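Falo cell, two-arm bench - monthly look-over, with my comments
Checked 4 September 2026

I do this list with the power off for the first half and on for the second, and I write down whatever bugs me, even if it passes. The cell runs the marker and cap jobs at Virnunitz, so most of the wear shows up in the fingers. Anything marked WATCH gets looked at again next time.

POWER OFF

1. Table surface clean and free of loose parts - OK
Wiped it down with a dry cloth, then put the markers and caps back out. Please don't use the spray cleaner, it leaves a film and everything slides!

2. Finger tips, wear and nicks - WATCH
There's scuffing along the upper rim of the left one. I ran a fingernail over it and didn't catch on anything, so it stays on for now. We swap at 1000 hours anyway and we're at 82 percent of that.

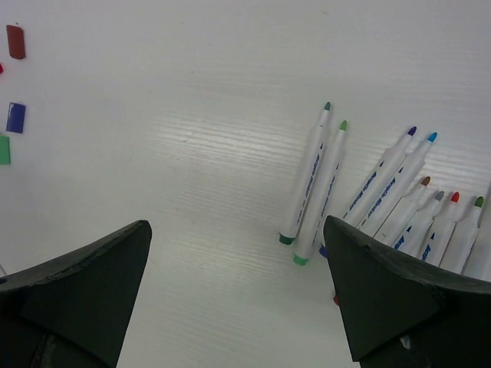
Item 2: finger tips over the bare table, scuffed rim on the left finger.

3. Finger screws snug - OK
One on the right took a tiny bit more turn (maybe an eighth), the rest were fine. Use the short Cortés driver, the long one bangs into the wrist.

4. Inner pads, grip face - WATCH
Wiped with alcohol, let dry. I'd like fresh pads before January, and the box from Trendetti has 13 left in it, so we're fine for stock.

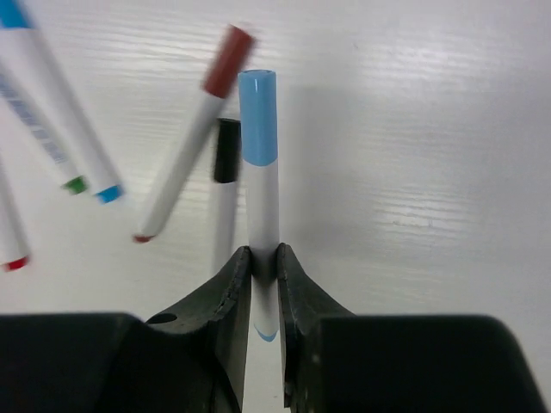
I don't worry much about a rough inner edge as long as the pad sits flat against the barrel. If a marker starts twisting when you tug it lightly, that's when I'd change the pair, and always both sides together - one new pad against one old one gives you a crooked grip and a very long afternoon.

5. Base plates tight on the rail - OK
No movement on either side when I lean on the shoulder. I lean pretty hard.

6. Wrist cables, slack and rub marks - OK
Bend each arm through its whole reach by hand and watch the purple cable the entire time. It needs a nice lazy loop.
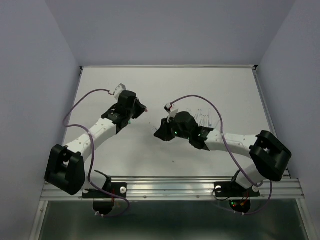
Do both arms, even if only one has been acting up. Last winter I skipped the right side and paid for it with a split jacket right where the cable comes down to the base.

POWER ON

7. Emergency stop, both buttons - OK
Five presses each, five stops.

8. Home position, both arms - OK
The left is a hair slow coming home. Same as last month, so I left it alone.

9. Small part hold, slow speed - OK
Used the short color pieces for this one, closing at the lowest force setting. I look for both tips landing at the same height and the piece staying straight up and down.
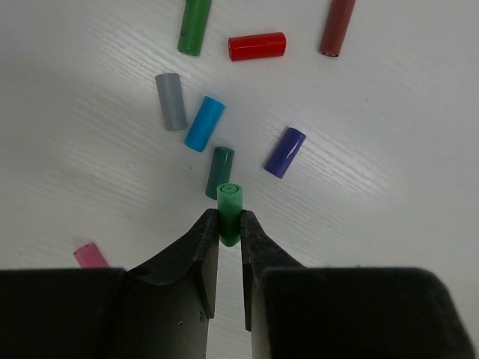
Item 9: bright green piece held upright between the two tips.

10. Fingers open fully after release - OK
No sticking. If they do stick, check for pad fuzz before you go blaming the motor.

Still open: order the short driver bits, and relabel the right-hand cable, the old tag is unreadable.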